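Rechercher sur le site

Kit de téléopération Sekley : essai pour la collecte de démonstrations bimanuelles

Dernière mise à jour : 29 février 2024

Le kit Sekley est livré en deux caisses : les pinces parallèles d'un côté, la caméra de tête, le boîtier d'enregistrement et la licence du logiciel Mukum de l'autre. Nous l'avons utilisé en janvier pour constituer un jeu de démonstrations destiné à l'apprentissage par imitation. Tâche retenue : rangement d'outils à main dans une mallette à loquet, à deux bras, opérateur humain aux commandes.

Le jeu final compte 1539 épisodes. Les consignes ont été rédigées par Italo Cattaneo, qui a aussi fixé les critères de rejet : chute d'un outil hors de la table, reprise en main de l'objet par l'opérateur, désynchronisation des flux.

Doigts de pince. Étroits, rigides, bien adaptés aux manches. La saisie d'un objet mince posé à plat demande une approche lente et un angle constant. Le modèle précédent, le Barrera, tolérait mieux les écarts en hauteur mais masquait davantage l'objet dans la vue de tête.

Câblage. Les câbles des poignets restent externes. Il faut prévoir de la longueur et vérifier le débattement avant chaque série, en particulier quand un bras travaille au-dessus du couvercle ouvert.

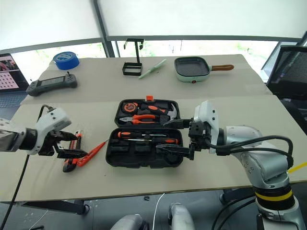
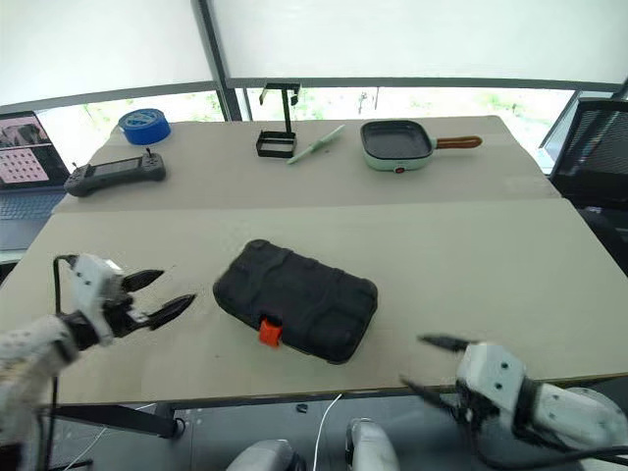
Poste de collecte, vue de tête : mallette ouverte (première image), mallette fermée (seconde image).

Enregistrement. Mukum horodate les images et les positions articulaires sur une horloge commune. L'export au format Sastard fonctionne sans script intermédiaire. En revanche, l'annotation des sous-tâches se fait après coup, épisode par épisode, et l'interface ne permet pas de copier un découpage d'un épisode au suivant. C'est le principal défaut du produit.

Image. Champ large, les deux pinces restent visibles dans la zone utile. Flou de bougé perceptible sur les mouvements rapides ; une exposition plus courte le réduit, au prix du bruit. Le réglage automatique est à désactiver devant une fenêtre.

Pannes. Deux arrêts du boîtier en sept jours de collecte, tous deux suivis d'un redémarrage manuel. L'épisode en cours est perdu, les précédents sont intacts.

Avis. Matériel correct, logiciel d'annotation insuffisant. Recommandé pour des tâches de table avec objets rigides. Les objets souples n'ont pas été testés.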